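3.2 Sorting by eye in the village workshops

We turn now to the part of the study that gave us the most pleasure to carry out, and which we had first meant to be only a small addition to the survey. It concerns the way that furniture makers in Havudlow choose between pieces of pale timber when two or more of them have to sit side by side in the same table top. Written guidance on this is thin. The older handbooks tell the reader to "match with care" and then move on to glue, and so we felt it was worth asking the makers themselves what they look for, and letting them take as long over the answer as they liked (some of them took a very long time indeed, and we were glad of it).

We visited 8 workshops, all within an easy drive of the old Strebel sawmill, and laid out sample pieces on whatever bench was free. In all, 357 pieces were sorted. Each maker was asked to put the pieces into groups that they would be happy to see together in one piece of furniture, and to talk as they went. We gave them no list of words and no limit on the number of groups. Figure 4 shows maple with the long grain of the kind discussed in this section. 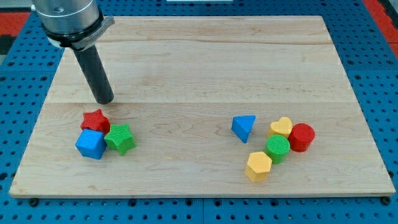

Figure 4. Pale maple board with long grain lines and a faint seam across its width.

What struck us first was how little the makers spoke about colour. We had expected it to come up straight away, and in our own trial run among colleagues it was nearly the only thing anyone mentioned. The makers did notice it, of course, but most of them treated it as something that would look after itself. Pale wood darkens with light and with handling, they told us, and two boards that look like strangers in February may be good friends after a few summers by a window. Grain was another matter altogether. A maker would pick up a piece, tilt it towards the door, turn it end for end, and very often put it back down without a word before picking it up again a little later.

The words they used were homely ones. Grain could be "quiet" or "busy", it could "run" or "wander", and in two of the workshops we heard it said that a board was "looking the wrong way", meaning that its lines leaned against those of its neighbour. We have kept these words in our tables instead of swapping them for technical ones, as we found that the makers agreed with each other rather well when using them -- a good deal better than they did when we read them the terms from the Tarkik grading sheet.

Joins were a subject on which feelings ran high. One group of makers held that a join ought to be hidden as far as the wood allows, and would spend 60 minutes or more shuffling boards to manage it. The others were quite content for a join to be seen, so long as the lines on either side were on speaking terms. We could find no link between these views and the age of the maker or the size of the workshop. There may be one with the kind of customer served, for the makers who sold through the Zorbridge craft market leaned towards the hidden join, but our numbers are too small to lean on heavily and we mention it only in the hope that somebody else may care to look into it.

A word should be said about light. Five of the workshops had large north windows and three relied mostly on lamps, and we did not try to even this out, wishing to see the makers at work in the conditions they were used to. Section 3.3 takes up the groupings that changed when the same pieces were sorted a second time.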